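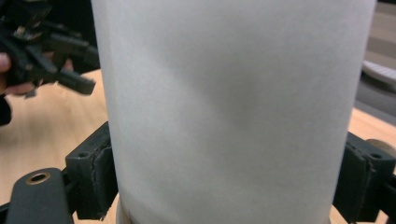

In the workroom at Kerslake

About Rakuvier

Rakuvier grows and processes industrial hemp in mid Wales. We sell cold-pressed hemp seed oil, shelled seed, seed flour and hemp shiv for animal bedding and building work. The company is owned by the two people who started it, Myfanwy Rowlands and Ataahua Whitelaw, and we have no outside investors.

Our land is at Eltuvmont, which is 40 acres of mixed arable and pasture on a south-facing slope. Not all of it is in hemp in any one year. We rotate with barley, clover and a grass ley, and two of the wetter fields by the stream are let for grazing. The pressing, packing and dispatch are done at Kerslake, a former feed store a short drive down the valley.

How we started

Myfanwy grew up on the farm and came back to run it when her father gave up the dairy herd. The sheds were too small for modern beef and the milk price had not paid for repairs in years. She wanted a crop that would fit in with barley and could be cut with a combine we could hire locally. Ataahua had been working in food production, mostly nut and seed oils, and was looking for a grower who would sell her hemp seed in small lots. She ended up buying the press and moving here.

The first crop was poor. We drilled too early into cold ground, the pigeons had a good share of it and what was left came in damp. Half of it went for animal feed. We now sow later, at a higher seed rate, and we have our own drying floor. The drying floor was the best money we have spent. Hemp seed needs to be dried within hours of cutting or the oil turns bitter, and waiting for space in somebody else's dryer did not work.

What we grow

All our hemp is grown from certified seed of approved low-THC varieties and under licence. We grow for seed and stalk only. We do not sell flower, leaf or CBD products of any kind and we can't supply them, so please don't write to ask. We get a lot of these emails and do try to answer them, but it takes time away from orders.

Our main variety is a short early one that ripens before the weather breaks. We have also trialled a taller plant for fibre on the top field. It did well for height but was very hard on the machinery, with stalk wrapping round every shaft it could reach, and we have gone back to growing it only in small strips.

What we make

Sarirura is our bottled oil. It is pressed cold, left to settle, filtered once and bottled in dark glass. The colour is a deep green and varies from one pressing to the next. It should be kept in the fridge once opened and used for dressings, dips and the like - it isn't suitable for frying. Each bottle has a batch number on the back label, and if you send us the number we can tell you which field the seed came from and when it was pressed.

Last season we filled 632 cases. Most went to farm shops, wholefood shops and a few restaurants, with the rest sold through this website.

Seed flour is what remains after pressing, milled and sieved. Bakers use it in small amounts with wheat flour. It is high in protein and has no gluten of its own, but we mill it in a building where barley is also handled, so we do not label it gluten-free.

Shiv is the chopped woody core of the stalk. We sell it in bales for horses and poultry, and in bulk bags for builders making hemp and lime walls. Bulk bags are collection only unless you are taking a full load.

Who does what

Myfanwy looks after the farm, the licence paperwork and anything to do with shiv. Ataahua runs the pressing room at Kerslake and deals with shops and trade accounts. We take on seasonal help at harvest and again before Christmas. Vacancies are put up on the News page and in the village shop.

Visiting

Kerslake is a working unit and has no shop, but orders can be collected by arrangement. We hold one open afternoon each June, when the crop is knee high and there is something to look at. There is a walk round the fields, the press is running and there is tea in the barn. Places are limited to 100 because of the parking. Dogs are welcome on leads, except in the pressing room.

School and college groups can be shown round at other times. We don't charge for this, though we do ask for a few weeks' notice and would rather not have groups during harvest.

The fields at Eltuvmont have a public footpath along the lower edge. Walkers are very welcome to use it. Please don't pick the plants. They are no use to anyone for smoking, and we have to account for the crop.

Trade enquiries

Minimum trade order is 2 cases, which can be mixed. A price list and sample bottle are available on request. Please use the contact form and say where your shop is, as we have delivery days for different areas.

Page last updated 12 August 2021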